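Maj-Britt Blomqvist
Moving my mum's kitchen out of a three-bed house and into a one-bed flat. Thread on how we did it, for anyone with the same job coming up. 1/11

2/11
Start with the cupboard that gets used least. For us that was the one over the fridge. It held fondue forks, a Bremano ice cream maker with no lid and every vase from every bunch of flowers since I left school. It took one evening and there were no arguments.

3/11
Drinking things were harder. Mum lives alone and the new flat has one shelf for cups and glasses. We got it down to wine glasses, mugs and plastic cups for the grandchildren. Everything else went to the church sale. 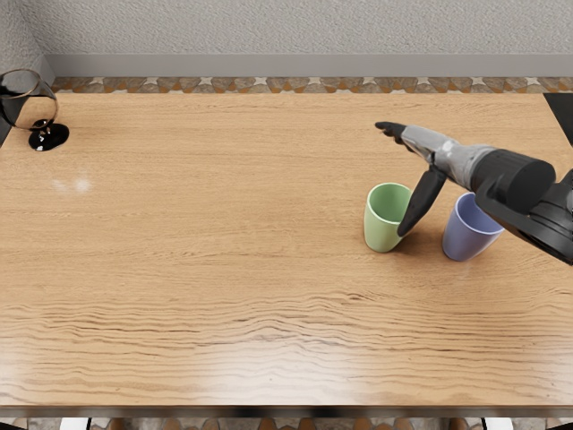
4/11
BOXES
Don't buy them new. The Closonska on the ring road leaves flat ones by the back door on Sunday after four. We used 30. Small ones for books and tins, big ones for pans and linen. I packed one big box with cookbooks and had to unpack it again.

5/11
LABELS
Write on the side, not the top. Once they're stacked you can't read the top. We put the room and one word: "kitchen, baking". Mum wanted full lists and gave up at box six.

6/11
Removal quotes vary a lot. Rustad wanted 1,949 for the full service with packing. Galtow did van and two men for a good deal less and we packed ourselves. They were on time. One scratch on the hall door frame, which they wrote down without being asked.

7/11
Measure the new place before deciding on furniture. The table was the one thing she wouldn't part with, so we planned the room from that. The dresser didn't fit and went to my cousin.

8/11
Keep one box for the first night. Kettle, tea, milk, loo roll, a sharp knife, phone charger, tablets, two sets of cutlery. It travels in the car with you and doesn't go in the van.

9/11
Put a mug in that box as well. We forgot, and had the first tea out of a measuring jug.

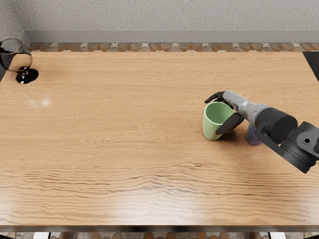
Pale green mug, wooden table.

10/11
Post redirection takes longer to set up than you'd think. Do it in February if you're moving in March. The same goes for the landline, if they want to keep the number.

11/11
It was 19 days from the first cupboard to handing over the keys. I'd allow more. Someone asked about the piano, I'll do that separately.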